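Neighbours & Noise > Musical instruments indoors

Digital piano with headphones, downstairs neighbour can still hear it. How?

Asked by Anathi Rampersad
3 answers, solved

I bought a digital piano in July so that I could be the considerate sort of musician. It's a Rorkex, 88 weighted keys, £879, which is more than I have ever paid for anything that doesn't have wheels. The whole argument for it, as made to my husband over several evenings, was that I could play with headphones on at any hour and not a soul would know.

The man downstairs knows. He came up last week, very politely, and asked whether we were having work done. I said no. He said it sounded like somebody dropping potatoes, one at a time, between nine and half past ten at night. That is my practice slot. The potatoes are Bach.

We're on the second floor of a block called Pledismont House. It was put up in the seventies, and I've always taken it to be concrete throughout, though our living room has laminate that the last owner laid over something bouncier. The piano is on the cheap X-shaped stand that came with it and stands against the wall between us and the stairwell. I use the sustain pedal a lot, probably more than I should.

What I've tried so far: turning the volume down, which of course did nothing as it was already going into my ears and nowhere else, but I did it anyway and felt better. A bath mat under the stand. Playing more softly, which makes me sound as if I'm apologising to the composer. My husband sat in the kitchen during all this and said he couldn't hear a thing, but he says that about the smoke alarm.
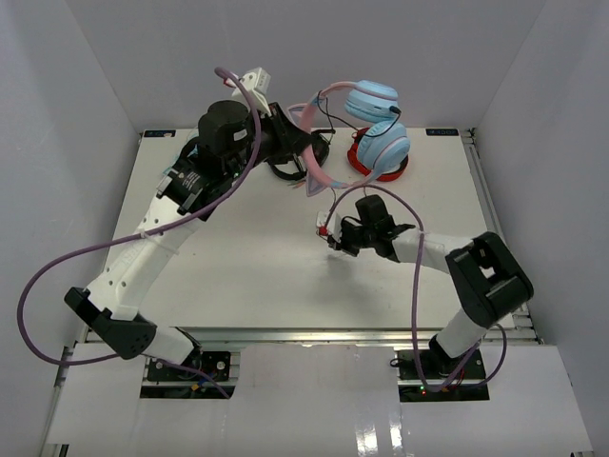 My daughter has now taken to practising as well, after school, so the poor man gets scales at four and potatoes at nine. She plays harder than I do. I'd like to fix this before he stops being polite. Is there anything that works and doesn't involve taking up the floor? I've got a budget of £150, and I'd rather not spend all of it on foam.

Also, is he likely to be exaggerating? I'm not accusing him. I'd just like to know.

Answer from Régis Bailly
(marked as the accepted answer)

He isn't exaggerating. I lived under a digital piano for two years and could have told you which hand was which.

What you hear in your headphones and what he hears through his ceiling are two separate performances. Yours has notes in it. His is the sound of weighted keys hitting the bottom of their travel, and that thump goes down the legs of the stand, into the floor and out of his light fitting. The headphone socket has no say in the matter. The pedal is usually the worst of it, as you've got a whole foot behind it and it sits straight on the floor.

Do these in order and stop when he's happy.

Move it first, it's free. Get it out of the middle of the floor span and as near as you can to a wall that holds the building up. You say it's already against the stairwell wall, which may well be one, but pull the stand a hand's width away so that nothing is touching. A piano leaning on a wall is sharing itself with everyone on the stairs.

Then deal with the pedal. Put it on its own small slab of something heavy (I used a paving slab, wrapped in an old towel so it didn't scratch anything) with a thick bit of rubber underneath. Keep it separate from whatever the stand is on. Then pay attention to your heel. Most people who think they are pressing the pedal are also stamping.

Then the stand. X-stands wobble, and a wobbling stand turns every note into a little knock. A four-legged table type is steadier. I have a Besson, bought second-hand from a man who had given up, and it has outlived two keyboards.

Last comes the platform. You want a stiff heavy board big enough for all the feet of the stand, and something springy beneath it. Soft on its own is no use. Your bath mat is being squashed flat under a few small feet and has effectively become floor. Spread the load over a board first and then the springy stuff can do its job. Mine is two sheets of thick chipboard screwed together with the anti-vibration pads they sell for washing machines underneath. Put the stool on it too if there's room. I hadn't thought of the stool until I noticed how much I bounce.

Mine cost £154 including the second-hand stand, so you'd be over by four pounds. I expect your husband can be talked round.

One more thing, and it matters more than the chipboard. Go downstairs and listen. Get your daughter to play the same thing a few times while you stand in his living room, then change one thing and listen again. You will learn more in ten minutes than in a month of guessing, and he will see that you believe him. Take biscuits.

Comments on this answer

Eugénie Hervieu: Second the heel business. I started practising in thick socks and my neighbour thought I'd moved out.

Anathi Rampersad: I've ordered the pads. How many do I need under a board that size?

Régis Bailly: I've got six, one at each corner and two in the middle so it doesn't sag. Too many is as bad as too few, they need some weight on them or they just sit there being hard. Push down on the board, it should give a little. If you feel seasick take up to a bigger board or firmer pads.

Anathi Rampersad: Thank you. I am now a person with opinions on chipboard.

Answer from Yannick Carré

Get a rug.

Comments on this answer

Hamdia Workneh: She's had a bath mat down and it did nothing.

Yannick Carré: A bigger rug.

Eugénie Hervieu: A rug stops things echoing in your own room. It does next to nothing for thumps. I had a Grasberg wool one down, gorgeous thing, you could have lost a cat in it, and the woman below could still clap along.

Yannick Carré: worked for me

Hamdia Workneh: What do you play?

Yannick Carré: Ukulele

Answer from Hamdia Workneh

Régis has covered the carpentry so I'll do the neighbour, having been on both ends of this and behaved badly on one of them.

When my upstairs people got a piano I put up with it for four months without a word, then wrote a letter. It was a terrible letter. It had numbered paragraphs. They'd had no idea at all, because they wore headphones and assumed what you assumed, and we couldn't look at each other by the bins until one of us moved. Your man came up and asked, and made a joke about potatoes, so you've been handed the easy version.

Ask him which times are worst. People guess this wrong. You are fretting over the nine o'clock session, and he may watch telly through that perfectly happily but have a small child asleep at half past six, or do shifts. If he says nine is the problem, move it earlier and let your daughter have the evening, or the other way about. It costs nothing and it takes effect tonight.

Then agree a stop time and keep to it even when you're in the middle of something. Half past ten is late for thumping. I know it isn't late for Bach. What drives a person up the wall about noise is not knowing when it will end, and I can put up with nearly anything if I know it finishes at nine.

I would also look at how you've got the thing set. Lots of digital pianos have a touch setting buried in the menu, and if yours is on "heavy" you'll be walloping it to get a decent sound in your ears. Try "light" and turn the headphones up a bit (not silly loud, you only get the one pair of ears). You'll hit the keys less hard without having to think about it. Same for your daughter. If the two of you share the piano check it every time, children leave settings the way they leave cereal bowls.

Mine has a list of voices that runs to number 157, and that one is a helicopter. I mention it only so you know that your neighbour is being spared something.

Do have a look at your lease as well. Some of them say carpets only, and plenty of people have laminate down that was never allowed. I'm not telling you to own up to anything. But if it's in there, it's better to have read it before he does.

Comments on this answer

Régis Bailly: The touch setting is a good shout, I'd forgotten that. It made a real difference to mine.

Anathi Rampersad: It was on heavy. It's been on heavy since July. I thought I was just weak.

Anathi Rampersad: Update for anyone who finds this later. Board made, six pads, pedal on its own slab, touch on light. Still on the X-stand until a table one turns up at a price I can say out loud. I went downstairs with shortbread and listened while my daughter played the loudest thing she knows. With the old set-up it was potatoes, he was quite right, I'd have said King Edwards. With the board it's a sort of soft tapping and you have to turn the radio off to get it. The pedal was the biggest part by far. I've moved my slot to half past seven and finish by nine, and he says he doesn't mind the scales because he's at work. He's asked if I take requests.

Yannick Carré: so did you get the rug

Anathi Rampersad: There is a small rug on top of the board, yes.

Yannick Carré: 👍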